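Skendton and Lamham Allotment Association
Minutes of the February meeting, Skendton reading room, 7.30 pm

In the chair: Amarachi Akande
Minutes: Radosław Szulc
Apologies were received from the plot holders at Disik Lane.

1. Minutes of the last meeting
Agreed, with one correction. Plot 121 is a half plot and should be charged as one.

2. Water
The Lamham trough is still leaking at the joint. Lawal Plumbing has quoted £300 to replace the pipe from the stopcock to the trough. Agreed to accept. The water stays off at Lamham until the work is done. Skendton taps will go back on at the end of March if there is no hard frost forecast.

3. Rents
The rent for a full plot goes up to £45. A half plot stays as it is for another year. Letters to go out with the seed order forms. Two members asked to pay in two parts and this was agreed.

4. Open day and refreshments
To be held at Skendton in June. Tea, cold drinks and cakes from the hut, plants for sale by the gate. Members are asked to sow a few extra trays of tomatoes and beans. Cans to be kept apart from the general rubbish this time.

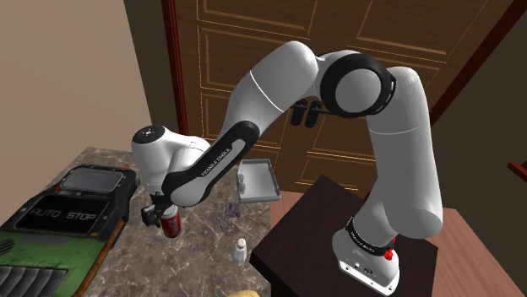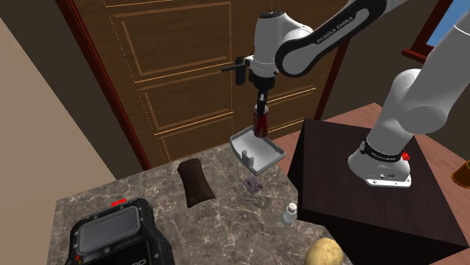 Countertop, and in the second picture a red can and a light grey tray.

5. Hedge and paths
The hedge along the Lamham side needs cutting before the birds nest. A. Akande to ask for the loan of a long trimmer. Wood chip will be left by the top gate and members may take what they need for paths. It is not to be used on the main track.

6. Hut fund
The fund stands at £2000. The roof felt is the first job. R. Szulc to get a second price before the next meeting.

7. Any other business
The combination on the Skendton gate will change in April. Bonfires are not allowed before 6 pm. A wheelbarrow with a green tray is missing from the Lamham shed and should be returned.

The meeting closed at 8.50 pm.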